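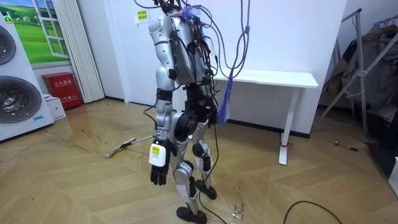

3.2 Where people put the laundry

The question we most enjoyed asking was also the plainest one: where do you hang a wet sheet when you live in one room? We had expected short answers. What we got were long, fond, sometimes furious accounts of door tops, shower rails and chair backs, and they turned out to be the richest material in the whole Romlow diary set. Participants kept their diaries through August, the most humid stretch of the study, and between them they logged 3,155 drying events, each with a start time, an end time and a note on where the item was hung.

We sorted the notes by hand. Two of us (Subramaniam and Teoh) read every entry separately and then compared labels, and disagreements went to Raju. Most disagreements were about doors. A towel over an open bathroom door is in the bathroom and in the bedroom at once, and it dries differently on each side! We settled on a "threshold" label for these cases and were delighted to find how often we needed it.

The clearest pattern is the pull of the bed. In homes where sleeping, cooking and washing share a single space, the bed is the largest flat surface, and it becomes a sorting table, a folding table and, late in the evening, a problem. One Braris tenant wrote that she could not go to bed until the shirts did. Several diaries show the same rush after 10 p.m., when everything still damp is moved from the mattress to whatever will hold it. Spanos (this project's diary lead) calls this the evening shuffle, and we use her term from here on.

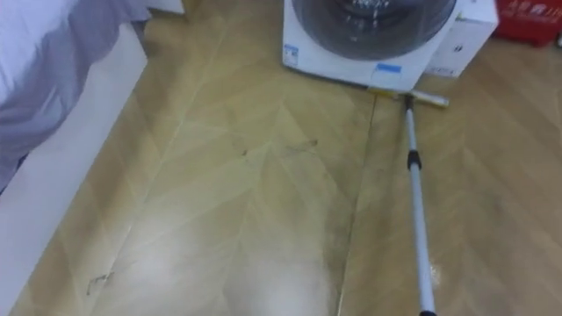
The evening shuffle matters for drying because it usually moves fabric from an open spot to a crowded one. Shirts that had space between them all afternoon end up pressed together on a door hook, and in the diaries these are the items most often described the next morning as "still not right." Sheets fare worst of all. They are too long for most folding racks, so people double them over, and the inner fold stays damp long after the outside feels ready. Participants knew this very well. Many had worked out a turning schedule, and one kept a kitchen timer for it.

Figure 2. Share of drying events by location (bed, rack, threshold, rail, other) and hour of day, Romlow and Braris homes combined.

Figure 2 shows the shuffle as a sharp drop in the "bed" share late in the evening, with "threshold" and "rail" rising to meet it. The two neighborhoods follow nearly the same curve, which surprised us. Braris homes have shared roof lines and Romlow homes do not, and we had assumed the roof would take most of the load. The diaries explain why it doesn't: people worry about sudden rain, and they would sooner have a slow sheet indoors than a soaked one upstairs.

Airflow was harder to pin down. Manurung's window notes, kept only for the Ung block, suggest that opening a door on the far side of the room helps more than opening the window wider. We find this very promising, but the block is small and we treat it as a lead for the Brusine follow-up, described in Section 5.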